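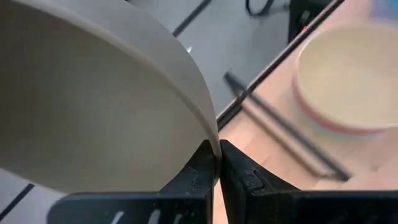

Gretik manga vs anime, harbor arc (spoilers through ch. 10)

mothwing_261
So I finally caught up on the Gretik manga after watching the show twice, and I have to ask - am I the only one who thinks the anime did the harbor arc better? In the manga Sikon shows up, says two lines, and then we're in the flashback. The show gives him that whole quiet episode on the ferry first, so when he betrays the crew it hurts. I had to pause it and go walk around my kitchen.

pagesniffer
Hard disagree. The ferry episode is filler and it drags. Manga Sikon is scary precisely since you don't know him! You get one panel of him folding his coat and that's all you need.

mothwing_261
The coat panel is great, I'll give you that. But one panel can't carry an arc for me.

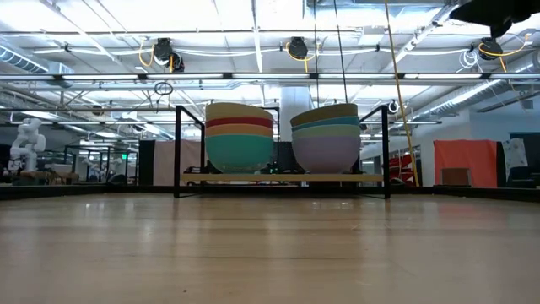 And the other thing is the sister. She gets maybe a page in the manga before the fire, while the anime has her running the ticket office and bickering with everybody. I missed her so much reading it.

Liya Gebru
Which translation are you reading? The old Guvport edition cuts a bunch of her dialogue in chapter 8. I have both and the newer one puts it back, plus the color pages. Mine runs to 510 pages for the first omnibus and weighs a ton (my wrists hate it).

mothwing_261
Oh no. It's the old one. I got it used in February and felt very smart about the price.

pagesniffer
OK, that's fair, the old one is rough. Sikon's name is spelled two different ways in it. I still say the pacing is better on the page though. The fire takes up the whole last chapter in the manga and the show gets through it before the ad break.

tin_lantern
Anime only here, so no opinion on the ferry, but does the manga keep the car chase? My brother swears the getaway car is an old Honda and I say it's made up.

Liya Gebru
It's in there, page 153 in the new edition. No badge drawn on it that I can find. Your brother might be right about the shape, I'm no car person.

pagesniffer
The chase is way shorter on the page, just so you know. Up to six panels if you count the dog.

tin_lantern
There's a dog??

mothwing_261
Wait, there's no dog in mine. What chapter?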